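From: Trilok Nautiyal
To: gripper-maint list
Subject: Re: finger pads creeping on the Zosby pair

Kátia Nogueira wrote:

> Left unit lost its tag width twice this morning. I re-seated the pads and
> it came back, then drifted again after 33 cycles. Is this the mount
> or the pad? Melquiades thinks the tags need reprinting.

Leave the tags alone for now. Drift that goes away when you re-seat the pads points at the mount screws. Ours did the same on the garment table in September, under the UMI letters, with the black cardigan as the test piece.
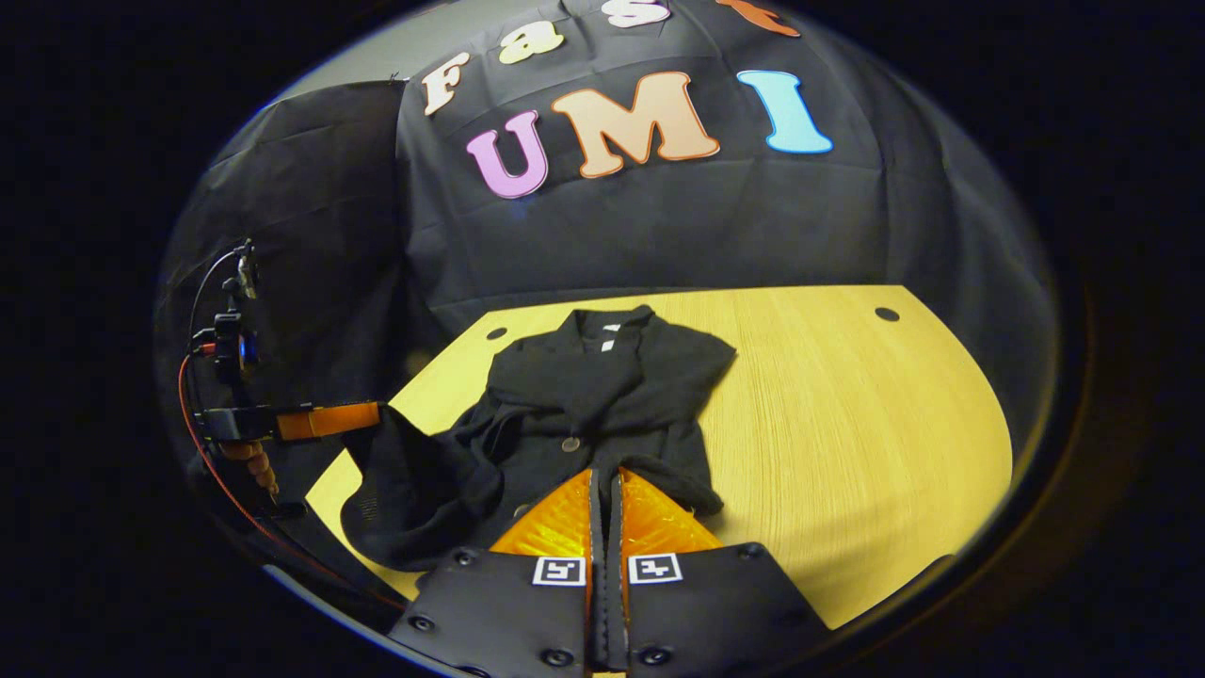 Order of work, same for both units:

1. Power down and unplug the cable at the bracket.
2. Back out the plate screws a half turn each, diagonally.
3. Push the orange finger home against the mount and hold it.
4. Tighten to 49 cNm in two passes.
5. Close the fingers fully and zero the width.

Do step 5 with nothing between the pads. A cloth edge caught there gave us a bad zero that lasted 118 cycles before Renu Nishad spotted it in the log.

If the width still wanders, check the tag faces for glare. One tag per finger, flat on the mount, no lifted corners. Matte stock only – the glossy Nendeo sheets read fine at the bench and fail under the table lights.

Pads: we change them at nearly 797 cycles. Black knits leave lint in the grid, so brush them out at every garment change. No solvent. 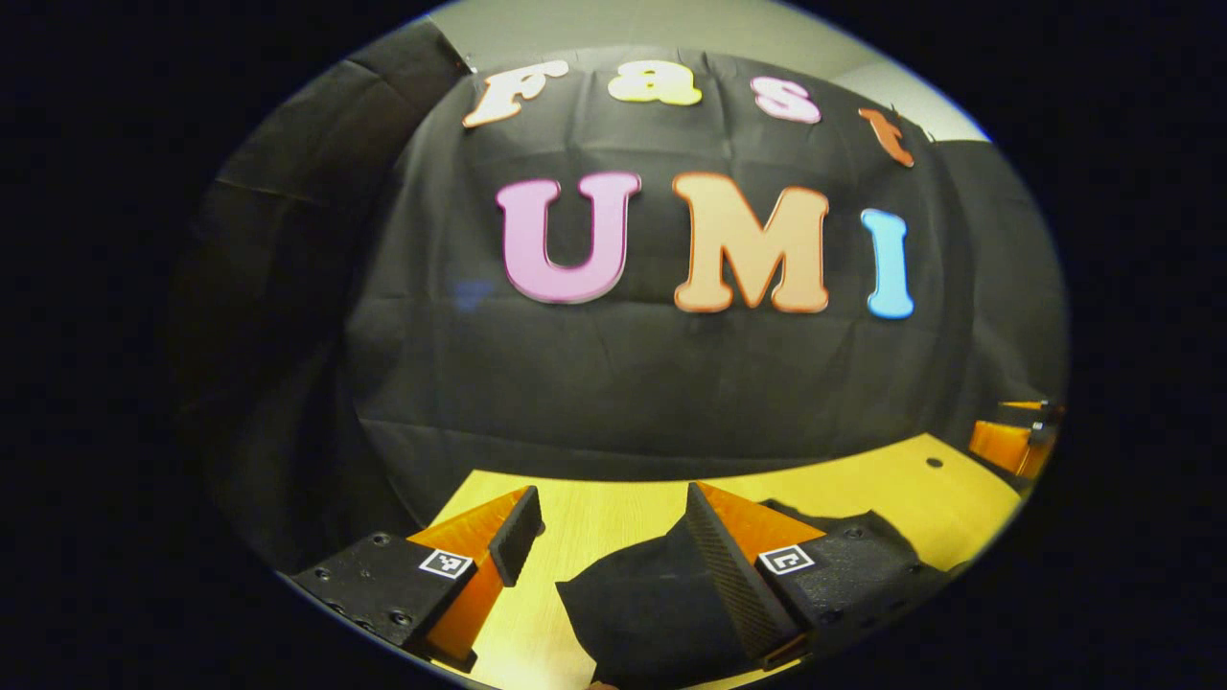

Foley, September

Added after the rerun: left unit held its zero through the afternoon with the old tags. Right unit needed one more pass on the rear screws. Ilse Jacobs has the Skasen driver if you need to borrow it. Please post your cycle count at the next drift.

Trilok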